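Showing a Two-Hand Cabinet Task with Hand-Held Grippers
Project report, Isthorpe course in practical robotics
22 February 2025

1. What we wanted to do

Our project studies how a person can show a task to a robot without driving the robot. The person holds one gripper in each hand and does the task at a table. A small white cabinet was our main object, because its doors and shelves ask for both hands. We called the project Jeluron.

Views from the hand-held gripper at the cabinet:

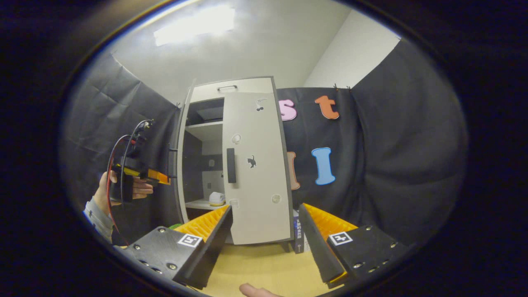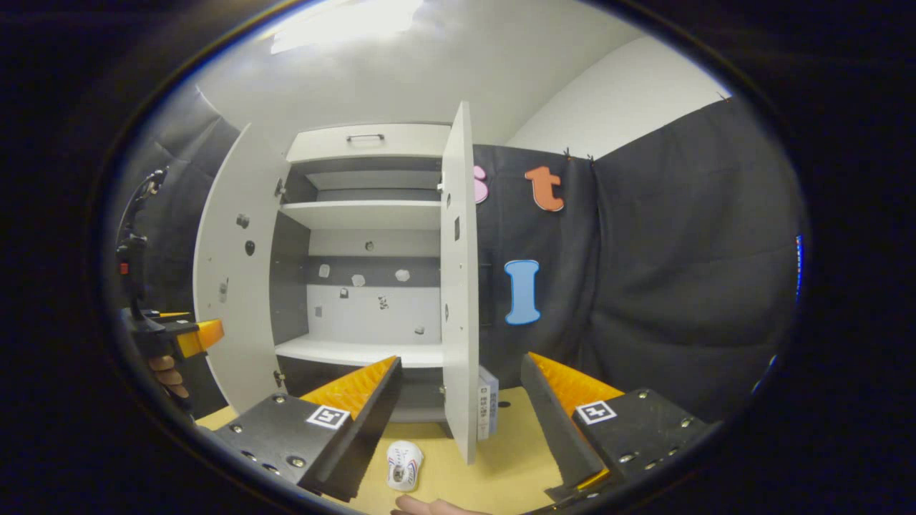

Why not record the person's bare hands? The fingers of a person can do many things that a robot with two fingers cannot repeat. When the person must use the gripper, each motion in the recording is one that the robot hand can also make, at least in principle.

2. Method

Each finger carries a square marker. From the markers the software calculates how far the fingers are open in each image. The position of the gripper in the room is calculated from the video together with a motion sensor. For this step we used the Pellis package, with its normal settings.

One demonstration starts with both grippers still for two seconds and ends in the same way. We learned this rule late. In the first recordings, made in November, the start was not clear and we had to cut them by hand, what took almost a full week.

3. Data

We collected 1,507 demonstrations. Of these, 27 were removed, mostly for the reason that position tracking was lost when one gripper came too near to a door. White surfaces are difficult for the tracking, so we hung dark cloth behind the table and pinned big colored letters on it. After this change the tracking was more stable - we did not measure by how much.

4. Problems

The two grippers must share one coordinate system. If the calibration is a little wrong, the left and right hand do not agree, and a handover between them fails in the replay. We repeated the calibration after every eight demonstrations. It is slow work, and a better method would be welcome for the next group.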